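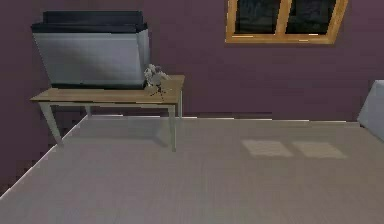
# How to wash a down sleeping bag without ruining it

Sooner or later your sleeping bag will start to smell like the trip you took it on. Mine reached that stage after a wet week above Clustthorpe, and I put off dealing with it until January, when the closet made the decision for me.

Washing down at home is slow and slightly tedious, and quite hard to get wrong if you can leave the dryer alone. Set aside most of a day.

## What you need

- A front-loading washer, the bigger the better. A top-loader with a center post will chew the baffles.
- Down wash. I use Drinex, but any cleaner made for down will do. Regular detergent strips the oils, and fabric softener is worse.
- A large dryer with a real low setting
- 2 clean tennis balls, preferably not ones the dog considers his
- A soft toothbrush
- An old bedsheet

Check the care label before anything else. If it disagrees with me, believe the label.

## Step 1: Check for holes

Spread the bag on a clean floor and go over both sides of the shell. Any hole, even a tiny one, needs a patch before it goes near water. I skipped this once with my old Mukska three-season bag and spent the evening picking feathers out of a laundromat drum while a man with a basket of towels watched me do it.

Empty the stash pocket too. Lip balm melts.

## Step 2: Scrub the grubby parts

The hood and collar collect most of the face grease, so start there. Mix a little down wash with water into a thin paste and work it in with the toothbrush. Pinch the fabric away from the down as you go so you aren't soaking the filling. Be gentle; it's nylon, and you're not regrouting a shower.

Sometimes this is all the bag needs. If the rest of it smells fine and still lofts well, wipe off the paste with a damp cloth, let it dry and go do something else.

## Step 3: Wash

1. Run the empty machine once to clear out old detergent, and wipe the soap drawer.
2. Zip the bag up fully, close any Velcro and turn it inside out.
3. Load it loosely. If you have to kneel on it, you need a bigger machine.
4. Add the down wash in the amount given on the bottle. More soap just means more rinsing.
5. Choose a gentle cycle with cold or lukewarm water.
6. Run 2 extra rinses. If you still see suds, run another.

## Step 4: Get it out in one piece

A wet down bag is heavy and looks like something that died in a canal. Don't grab it by the hood and haul. The weight of the water can tear the internal baffles, and those are a pain to fix. Scoop it up with both arms, support the whole thing and lower it onto the sheet. Press the water out with your hands. No wringing.

## Step 5: Dry it, then dry it some more

Tumble on low. After the first hour, add the tennis balls and stop every so often to break up clumps with your fingers. Expect 5 hours in a home dryer. My Cervantes winter bag takes longer, and I have made my peace with that.

When you think it's dry, pinch the baffles all over. Any lump means damp down, so back in it goes.

## Storing it

Leave the bag spread out overnight, then hang it or put it in a big cotton sack. The little stuff sack is for hiking only.

*Last updated Oct 1, 2021*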